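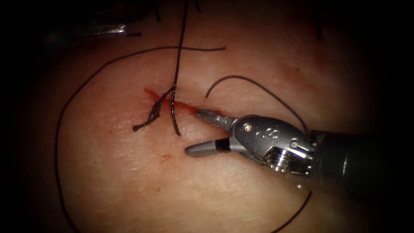
A suture practice pad with a tied knot at the left end of a short incision. Photo: Grovine

Evov opens suturing practice room in Brerkota, with pads supplied by Grovine

BRERKOTA – Evov, a provider of hands-on training for surgical and nursing staff, will open a suturing practice room at its Brerkota centre in April. The room is fitted out for wound closure work on practice tissue pads and will be available to hospital trainees, rural clinicians and veterinary staff.

The pads will be supplied by Grovine under a two-year agreement. Grovine will deliver 3,000 pads in the first year and 2,000 in the second, when Evov expects more of its pads to be used on both sides before they are replaced. The agreement also covers suture thread, needles and storage trays.

The practice room has 28 places. Each place has its own task light, a clamp for holding the pad and a sharps container within reach of either hand. Benches can be raised or lowered so that trainees can work standing or seated. Left-handed instruments are kept at the centre and do not have to be ordered ahead of a booking.

Evov said the centre was set up in response to requests from regional health services whose staff had been travelling to the city for short courses. In a survey of past participants carried out by the company before the centre was planned, the most common request was for more time on basic closure, in particular knot tying and the handling of long thread.

"People come to us having tied plenty of knots on a piece of cord at the kitchen table," Evov said in a statement. "They want to do it on something that has an edge to bring together, with a long length of thread to manage at the same time. That takes hours of practice, and most workplaces don't have the space to leave a pad set up."

The pad used at Brerkota is pale and smooth, and a short incision is made in it for the exercise. Dark thread is used in the introductory sessions so that the knot and the cut tail show up clearly against the surface. Stained pads are included in the program for trainees who are ready to work on a wound line that is harder to read.

Trainees begin with a single knot placed at one end of the incision and move on to closing the full length. Later sessions cover continuous closure, tension and the control of loose loops, which Evov said were a frequent cause of snagging and wasted thread among newer participants. Instructors check tail length at the end of each exercise, and the finished pad is kept until the trainee's review.

Sessions run for three hours. Morning sessions start at 8.30 am and afternoon sessions at 1 pm, with an evening session from 6 pm for shift workers. Participants may book a single session or a block of six. No previous suturing experience is needed for the introductory block. Intermediate blocks are open to anyone who has completed the introductory one or who has a letter from a supervisor.

Evov has set aside 200 subsidised places in the first year for participants from rural and remote services. These cover the full session fee and all consumables. Travel and accommodation are not included. Applications will be assessed in the order they are received, and unused places will be carried over to the second year.

The fit-out was carried out by Bakos, which also built the company's existing teaching rooms. Work included new lighting, washable wall panels and a separate store for pads and thread, which is kept at a steady temperature. Bakos will remain responsible for maintenance of the benches and lights during the term of the supply agreement.

Used pads will be collected from the centre by Grovine. Needles and other sharps are disposed of separately through Evov's clinical waste contractor.

Bookings for the April sessions are now open through the Evov website. Group bookings for health services and training colleges can be made through the Brerkota centre office, which is open from 9 am to 4.30 pm.

About Evov
Evov runs practical courses in wound care, closure and instrument handling for health and veterinary workers.

About Grovine
Grovine makes practice tissue pads and consumables for clinical teaching.

Media enquiries: Evov communications office, Brerkota centre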